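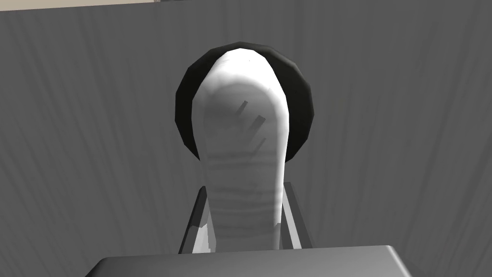

Figure 2. Wrist view in the simulated cell, with the white part held between the two gripper fingers.

3.2 Setup of the gripper
The simulated cell was built in Janance and follows the fixture drawings of Mpho Pretorius. Before each series we reset the finger offset to zero and close the gripper on the white part. The wrist view is then compared with a stored reference - if the neck of the part leans to one side, the offset is corrected and the check is repeated. We made 880 grasps with this procedure. In 28 of them the offset had to be set again, mostly after a change of the finger model.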